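Adoración Escobar
27th January

Day one of the special session on school bus money. The governor called it "urgent" at nine. The House gaveled in at eleven and broke for lunch.

The bill is 36 pages. The fight is over one line on page two, which says who pays for routes longer than 50 miles. Everyone has a view on it. Rep. Cordero has three.
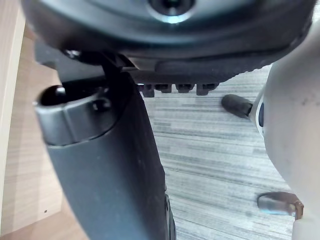
Four dark teeth in a row.

Sen. Alcaraz says he won't vote for anything he hasn't read. He is also a sponsor.

Public comment opened with 292 people signed up and two minutes each. The chair did the math out loud, then asked if anyone would like to just say "ditto."
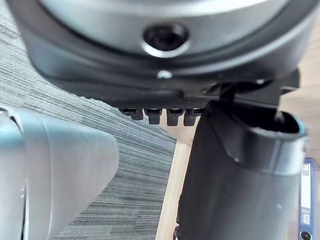
The Senate version came over at three with an amendment on parking at the capitol. Inmaculada Echevarría, who runs the budget office, was asked what it costs and said "less than this hearing." The whole deal is now held up by one small part, like a single silver screw head on a big charcoal shell, and both parties say the other one has the screwdriver.

Leadership went behind closed doors at four to find a compromise – or the coffee.

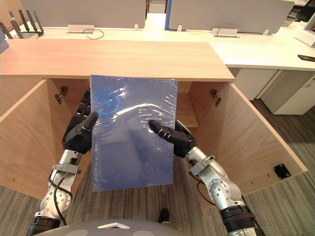
They came back out at six with a plan to study it until June. Cordero voted yes, then asked to have her vote explained to her. Alcaraz still hasn't read it.

Back at ten tomorrow. Bring a sandwich.

Contact | © Adoración Escobar | Back to top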